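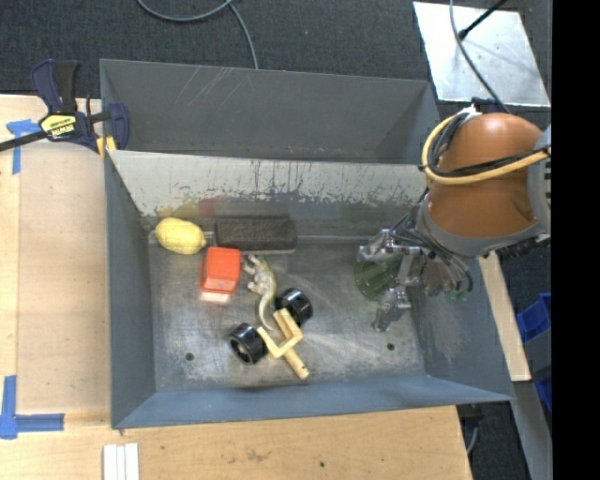
4.2 Rules for the bin

Most written guidance on bin picking deals with the arm. We found very little on the bin, so we wrote our own rules, and the Prakar group has since borrowed them with only minor grumbling.

Rule 1: mark the table. The bin is clamped, and its place is taped so that it can be put back after somebody leans on it. Somebody will.

Rule 2: record the set of objects before each block of trials. The lemon in Figure 3 is on the list, as is the toy lizard, whose entry prompted a long exchange with our reviewers about the word "household".

Rule 3: do not tidy. An operator who nudges an object away from the wall has improved the success rate and spoiled the trial. Of 1,386 attempts logged under the Fiore protocol, we threw out 8 on these grounds - all confessed to freely.

Rule 4: leave stains alone within a block, and note them. A cleaned wall is a new background.

Figure 3. Gripper over the bin, with objects near the back wall and two toy wheels on a cream-coloured axle piece. Bar clamp at upper left.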